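Qui sommes-nous

Prollberg est une petite maison de soin du linge, fondée par Florence Robichaud. Nous lavons, plions et rangeons les tricots chez les clients, directement sur le lit – c'est la meilleure table de pliage. 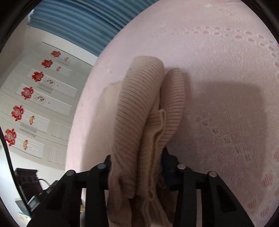
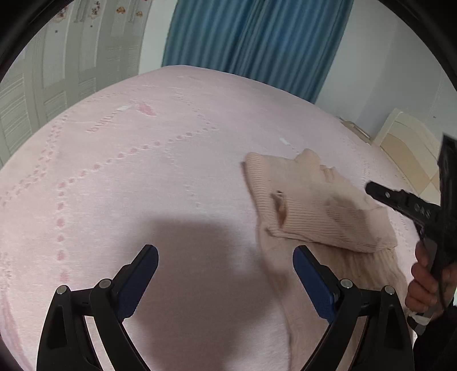 La maille à côtes, notre spécialité, demande de la patience. Nous travaillons à 20 degrés avec la lessive Vederico, et nous ne suspendons jamais un pull sur un cintre.

Combien de pièces faut-il préparer pour une première visite ?

Le minimum est de 20 pièces, tous vêtements confondus. Pour une armoire de plus de 100 pièces, nous prévoyons deux visites.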